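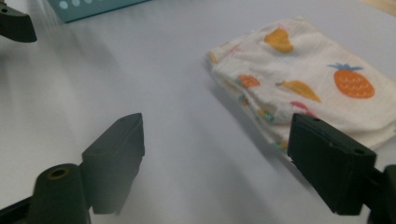 24 November 2021

Home late and my feet are soaked, but I want to get this down before I forget who said what. The meeting about the old Bovley hotel finally happened, after being put off twice, and I'd say the hall was fuller than I've ever seen it (including the one about the bins!). For anyone who hasn't been following my moaning, the plan is to put asylum seekers in there over the winter, mostly women with small children, and the first any of us heard of it was a letter pushed through the door.

Catriona Farquharson was in the chair and I didn't envy her. The man from Hunville, who have the contract to run the place, read out his answers from a sheet. No, he couldn't say how long anybody would stay. No, he couldn't say which surgery they'd be registered with. Somebody at the back shouted that our surgery already has a three-week wait, and that got a big clap, and I'm sorry to say I half clapped too before I'd thought about it.

Then Mhairi Leckie stood up. She spent last winter visiting families in a place like this one and she was so cross her voice shook. She told us about a woman, eight months gone, who was moved 300 miles with a day's notice and lost her midwife, her scans, the lot. All her notes went to the wrong town. It went very quiet after that.

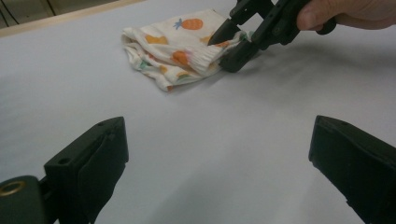
Calum Mowat asked about money, as he would, and I was glad he did. Families where all the meals are provided get next to nothing each week for everything else – bus fares, phone, a pair of school shoes – and they aren't allowed to take a job while they wait. I knew about the work ban but I hadn't put the two together. How on earth is anyone meant to get to a solicitor in Mackay Street on that? It's two buses!

We did get one thing out of it. Hunville have to come back with the surgery question answered in writing, and Annag Tennant is drafting a letter to our MP about women being moved late in pregnancy. She wants 500 names on it. I've promised to get 25 from our road, which means knocking at number nine, and we haven't spoken since the hedge.
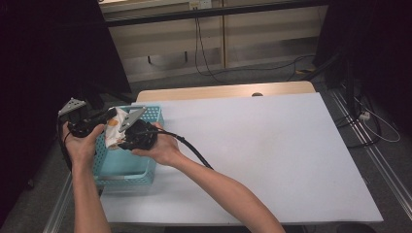 Both hands on the grip, over the blue basket.

Walked back with Ailsa Paterson, who voted against the whole thing in the show of hands and told me so. We argued all the way up the hill, quite nicely really, and she still says it should have been put to the town first. I agree with her on that much. She's taking a copy of the letter to read tonight and I'm to ring her tomorrow after tea.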